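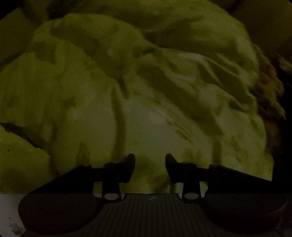

Draltville Documentation Group | Oct 25, 2023

4.3 Recording a fabric task with the hand-held gripper

Complete section 4.2 (finger calibration) first. The steps apply to bedding, throws and other large cloth.

1. Heap the cloth on the work surface. Do not fold or smooth it.

2. Hold the gripper with the fingers open and clear of the cloth. Press Record and wait for the tone.

3. Move in slowly and press both fingertips into the folds. Creases should fan out from the point of contact.

4. Close the fingers on a single ridge of cloth. Hold for one second.

5. Lift, carry and release in one motion. If you lose the cloth, finish the motion anyway and mark the take as failed in Zokton.

6. Press Record again. Takes longer than 3000 frames are split on upload.

NOTE: Keep both fingertips in view during the approach. If a fold covers them, back off and start a new take.

NOTE: Patterned cloth is accepted. Enter the pattern type in the cloth field.

CAUTION: Do not twist the gripper to free snagged cloth. Open the fingers fully and pull straight back. Knitted or fringed items snag most often.

CAUTION: Check the finger screws before each session. Do not overtighten.

Comments (3)

kermani_lab2: Error 1647 after step 6, every take. Firmware 2740.

sturkcombe_ops: Same error here until we went to 2933. Recalibrate after the update or the finger width reads wrong.

pdw: Does step 4 apply to duvets? One ridge is too thick to close on fully.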